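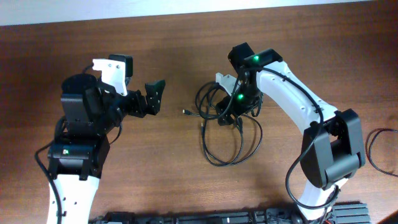
Section 4: Setting Up Your Collection Point

Welcome to the fun part! By now your Mustance return kiosk should be bolted down, plugged in and showing the blue standby screen. This section gets it ready to take bottles and cans from the public, count them and pay people back. Set aside an afternoon for it and have your site folder handy -- you'll need the operator number printed inside the cover.

Before you start

Your container supply contract must be active. If the kiosk shows "Site not enrolled," call your network operator first and come back to this page afterward.

You will need:
The site key (silver tag)
One empty collection bag for each chute
A mixed bag of clean test containers, glass and aluminum
Your operator number

4.1 Enrolling the kiosk

1. Turn the site key to SERVICE. The screen changes from blue to amber.

2. Tap Site, then Enroll, and type your operator number. Leave out the dashes.

3. Enter the default service code, 2807. You'll be asked to change it right away, so pick something your whole crew can remember and write it in the site folder.

4. Choose your refund methods. Most sites go with vouchers and bank transfer together, and we love that combination: families tend to take the voucher, and sports clubs saving up for new uniforms can have the money sent straight to their account.

5. Tap Save and wait for the chime. Enrollment can take nearly 7 minutes on a slow connection. Leave the kiosk switched on until it finishes.
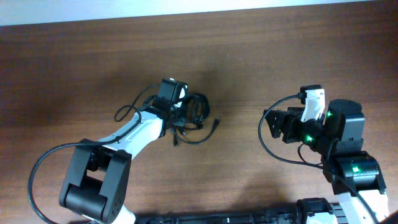
Two arms at the table, one reaching in from the left.

Note: Kiosks delivered before 25 May 2019 have the older menu. On those, Enroll is found under Network. Everything after step 2 is the same.

4.2 Fitting the bags

1. Open the lower door and slide both bag frames out until they click.

2. Hang a bag on each frame with the printed side facing you. The Kokamico bags have four loops and the Flillari bags have two; either kind fits, but use the same kind on both frames or the full-bag sensor gets confused.

3. Push the frames back in and close the door firmly. You should hear the latch.

CAUTION: Keep hands and sleeves clear of the glass chute while the door is open. Broken glass can sit on the lip. Wear the gloves from your starter kit every time you change a bag.

4.3 Running a test count

1. Turn the key to TEST. Nothing you put in now will be charged to the scheme.

2. Feed in your test containers one at a time, base first. Mix them up! Crushed cans, tall bottles and juice cartons are all worth trying.
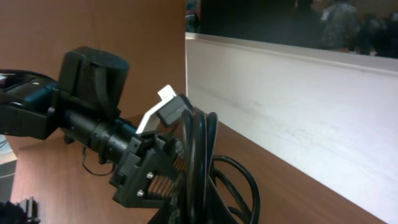
3. Compare the total on the screen with your own count. If they differ, wipe the scanner window with a dry cloth and run the same containers again.

4. Print a test voucher and check that the barcode is dark from edge to edge. A pale one usually means the paper roll is in backward.

5. Turn the key to OPEN. The screen goes green and you're in business -- your first customers can walk right up.

If the count is still off after a second try, write down the error code and call the Simanjuntak service desk. Ask for Keir Rennie's team if your site is rural, as they carry the longer scanner cables.

Go on to Section 5 for pickup schedules and full-bag alerts.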